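Small round table, too much stuff. Where does it all go?

machala_v
Moved into the flat at Purnasside in October with one table. Round, white, lovely by the big window. It was meant for breakfast. It now gets laundry, dinner and whatever was in my pockets. 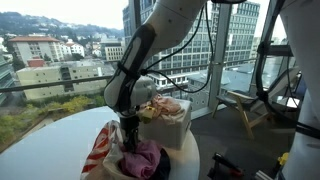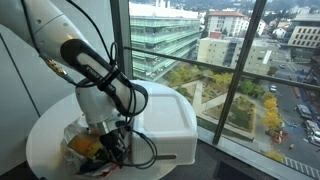

First one is the washing in its stripy bag, second is the takeaway box and the pile of bits next to it. Same table.

Suggestions welcome. I have a budget of 200 and very little shame.

tatiana_b
Put the lid of that white box out of action, for a start. You've got a pink cloth living on it. A flat lid is only a second table, and you can't be trusted with the first.

RuiCarvalho
Disagree. Box is fine, the bag is the villain. Stuff clothes in a carrier and they come out looking like yours. Get a proper basket, keep it on the floor.

machala_v
The floor has things on it too, Rui.

RuiCarvalho
I did see. I was being polite.

zeman_l
Square table. Round ones have no corners, so everything drifts to the middle and breeds. I swapped mine for a Hrubý drop-leaf and got seven years of peace out of it.

tatiana_b
Ľubica says this in every thread. The last one was about curtains.

zeman_l
And was I wrong about the curtains?

Montri S
Leave the table alone, use the folding chair. Clothes on the chair, food on the table, cables in a shoebox. Cost: nothing. Spend the 200 on more takeaway.

machala_v
Montri wins so far. Chair is now full. Where do I sit?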